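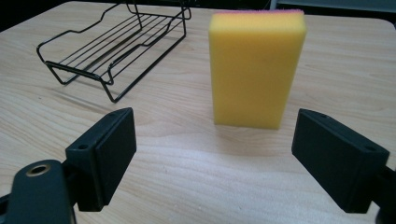

Thread 1/16

Okay, sponge thread. I've been promising this one for ages and the kettle's on, so let's go. Can a machine put the washing-up sponge back in its rack yet? That's the question. That's the whole thread. Mute me now if you've got a life.

2/16

Some background for the new people. I spent nine years on the tools in commercial kitchens and then on the floor of a homewares shop, so I've done every boring little chore you can name, mostly for money. Now I write about the gadgets that are meant to do them for me. My favourite test of any of them is still the sponge.

3/16

Why a sponge? It's light, it's squishy, it's cheap, and it gets moved a dozen times a day in any kitchen people live in. You pick it up without looking. You're probably on the phone. If a machine can't manage that one I don't want to hear about it folding my fitted sheets.

4/16

Look at that yellow one up on its end in the first pic. Very upright! Very proud! That's a friendly starting position for a pair of fingers, with clear bench all round it and a nice broad face. Mine at home is generally lying flat in a puddle behind the tap with a teaspoon on it.

5/16

So the picking up. Two-finger grippers have been able to squeeze a block of foam for donkey's years and I'm calling that part done. Foam is forgiving. Squeeze a bit hard and it gives, come in a bit crooked and it gives. A wine glass does not give. (Ask me how many I broke in hospitality. Don't.)

6/16

It's the putting back that gets them. A wire rack is a mean thing to aim at. Skinny black rods, gaps between the rods, shadows of the rods on the bench that look a fair bit like more rods. Humans just sort of shove the sponge at it and wiggle until it drops. Wiggling is a skill! I didn't appreciate this until I watched a machine that hadn't got it.

7/16

The machine I mean was the Coltivis benchtop arm, which I had on loan in January. Gorgeous colour, I'll give it that, a sort of eucalyptus green. It would pick up my sponge first go nearly every time, carry it over like it was the crown jewels, and park it on the rim of the rack. On the rim. Then let go. Then the sponge fell in the sink and the arm went home looking pleased with itself.

8/16

I did 400 goes with it over the month, because I'm like this. I kept a tally on the back of a Flonora seed catalogue, which is now too damp to read, so you're not getting a proper score out of me. My gut says it got the sponge properly seated a bit better than half the time. My gut has also told me I could reverse a trailer.

9/16
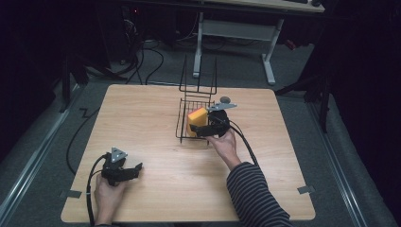
Sponge in the rack, one gripper on it and the other hand waiting its turn.

10/16

A pair of hands holding the grippers is the way I'd want a machine taught, for what it's worth. You can write out "place sponge in rack" as neatly as you like, but all the useful stuff is in your wrist. How much you tilt. Where you slow down. When you stop squeezing. I couldn't write any of that down for you and I've been doing it since I was tall enough to reach the sink.

11/16

If you want to feel how hard it is, do the kitchen tongs version. One pair of tongs in each fist, sponge on the bench, rack next to it, no fingers allowed. I made the whole family try it after tea one night. Everyone gets the sponge up. Then everyone goes very quiet around the rack. My youngest flung hers onto the top of the fridge and claimed a win.

You lose so much! No fingertips, no feeling the wire through the foam, no little finger sneaking out to steady the rack when it starts to skate. You go by eye and you go slow. And that's with a human brain on the other end of the tongs.

12/16

Okay, money, because the replies always go there. The Coltivis is 2895 dollars before you buy the table clamp. The clamp isn't optional, whatever the box says. For that money I could have a very good dishwasher and a weekend away while it ran. The Nimitz one is more than 2000 and only has the one arm as well, and I haven't had my hands on it so I'll keep my trap shut about how it goes.

Could I justify either of them at home? Nope. I'd like to. I've got a spot on the bench picked out and everything.

13/16

Shop floor's a different story, and I reckon people get this backwards. Everyone assumes home is easy and work is hard. But in the shop I worked in, the rack was in the same spot every morning, the lights were the same, and the stock came out of the same carton the same way up. Machines love that. At my place the rack is wherever the last person shoved it, and there's a half-eaten banana in it.

We used to get tubs of 500 sponges in before the spring sale and someone (me) had to face them up on the shelf, yellow side out, for a whole morning. I'd have handed that job to a robot without a backward glance. I think one could do a decent chunk of it today if you fed it the sponges tidily, and a person went past every so often to fix the wonky ones. Facing up is mostly picking and placing, the shelf is flat, and if one falls over it's a sponge, who cares.

14/16

My chore list as it stands, and I'll be grumpy if you argue but go on:

Vacuuming flat floors: yep, years ago, still eats socks
Picking up a sponge: yep
Facing up shelf stock: nearly, with someone keeping an eye on it
Putting a sponge in a wire rack: on a good day
Stacking a dishwasher somebody else has started stacking: no, and I can't do it either without swearing
Wringing out a dishcloth: not that I've seen
Getting the last bit of porridge off the pot: hahaha

15/16

A few answers, since you lot are quick tonight.

Yes, a plain plastic tub would be easier than wire. I tried it with the loaner and it did much better. But I like my wire rack, it drains, and I'm not redecorating to suit an appliance.

Yes, there's a Zuccaro magnetic sponge holder that sticks to the side of the sink. It's good! It cheats! The magnet grabs the sponge for you so the aiming hardly matters. Honourable mention, separate category.

No, I didn't try a soggy sponge in the Coltivis. The loan sheet was pretty firm about water and I'd already signed for the thing. I'd love to know, though. A soaked one sags and weighs heaps more, and I'd bet it changes everything about the letting go.

Whoever asked about scourer side up or down: down. Always down. I'm shocked at you.

16/16

So, can they do it yet? Picking up, yes. Putting away, sort of, slowly, and not in my kitchen on a school night. I'd like to see one drop it in the rack ten times running with the rack moved each time, and then I'll start clearing the bench.

Next thread is pegs on a clothesline, in wind. If you work on this stuff and you've got a machine that can peg out a tea towel, my messages are open and I will drive to you. I'll bring the pegs.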